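Trokden recovery training, reviewed after a month of use
Posted 2026-07-07 by Sabina Ondrejka

I've been running Trokden on a two-arm tabletop setup since early June, and I'm still a little giddy about it. If you haven't met it, it's a training recipe for imitation learning. You collect ordinary demonstrations, then you add short clips that begin in a bad spot (a crooked grasp, a tool held too far up the handle) and show the way out. The policy learns from both, with the recovery clips weighted more heavily near the end of training.

My test bed is a meal-tray job: rice, a few food pieces, a bowl, cups, chopsticks, snacks and a dish rack. Small stuff, close together, and the wrist view gets crowded fast.

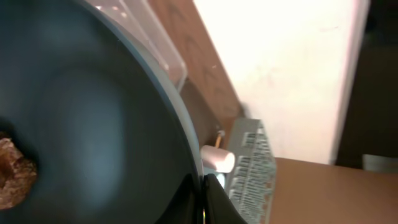

Do you need a huge set of demonstrations before the recovery clips help?
My gains showed up with 400 full demonstrations and 53 recovery clips, on a single workstation.

The part I like best is how the method handles tools. Picking up a carrot with bare fingers is one thing. Working over loose rice with a scoop is another, where a small tilt changes everything the tool touches. My old baseline would drift a bit, then keep drifting, and I'd reach for the stop button. 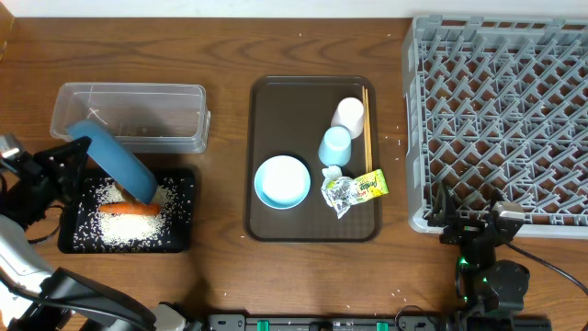
With Trokden the arm is much more likely to back off, straighten the tool and try again. I ran the same 21 starting layouts with both policies, and the difference was plain enough that Vratislav Tóth, who has sat through years of my demos, asked me to run it again with the weighting turned off. I did. Most of the improvement went away, so I'm fairly convinced the weighting matters as much as the clips do.

Now the gripes. The setup notes are thin, and the default schedule of 3,095 warm-up steps is given with no explanation at all. I tried a shorter one and got jittery wrists – a longer one made no difference I could see. Recording the recovery clips is also tedious, and you need a patient operator (thank you, Žofie!). It doesn't do much for handoffs between the two arms either, at least on my table.

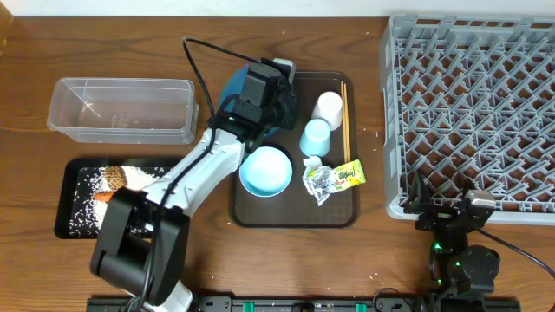 Rice tray, serving tray and dish rack on the test table.

I'd still tell anyone with a small lab to try it. Start with one tool, record your recovery clips on the same table as the full demonstrations, and keep a few layouts back for testing. I'm trying it with softer foods next, and I'll post the numbers, good or bad.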